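Stacking planetary images from a webcam recording

These instructions cover turning a short video of Saturn into a single sharpened still. They assume a telescope on a driven mount, a planetary camera and a copy of Flisow, which is free. The menus in Gosumer differ slightly, but the order of work is the same.

Before recording

Let the telescope stand outside for an hour so that the mirror reaches air temperature. Check collimation on a star close to the planet, at high power. Focus on the edge of the rings or on a nearby moon, not on the disc, which has too little contrast to judge by.

Set the exposure so that the brightest part of the globe reaches 200 on the 0–255 histogram. Anything higher risks clipping once the frames are stacked. Keep the gain as low as the exposure allows and leave gamma at its default.

Recording

Record in an uncompressed format (SER or AVI). Crop the capture area to the planet and its rings, with a margin for drift. A smaller area gives a faster frame rate and smaller files. Saturn's belts have few sharp features, so a run of 6 minutes is acceptable at moderate focal lengths. For Jupiter, keep it much shorter or use derotation afterwards.

Stacking

1. Open the file in Flisow and choose Planet as the target type.
2. Run Analyse. Frames are sorted by quality, and the graph should fall away gradually. A sharp drop near the start means that only a few frames are usable.
3. Place the alignment points. Leave out any that fall on empty sky.
4. Set the number of frames to keep. Start with 308 and compare the result with a second stack of 112.
5. Save as a 16-bit TIFF.

The smaller stack is usually sharper but noisier. If both look equally soft, the seeing was poor and no setting will recover the detail. 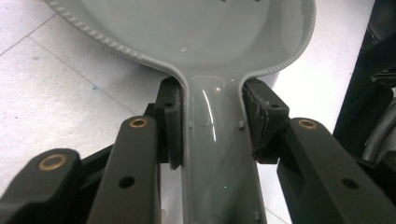 Sharpening comes next. Open the TIFF and work from the finest wavelet layer upwards, in small steps – the Cassini Division is a good guide. Stop when a bright line starts to form along the edge of the globe. If it is already there, reduce the second layer before touching the first.

Align the colour channels last. At low altitude the atmosphere spreads the image into a red and a blue fringe, and the RGB Align button in Flisow corrects most of this. Gosumer users will find the same function under Channels.

Save the finished image under a new name and keep the unsharpened stack.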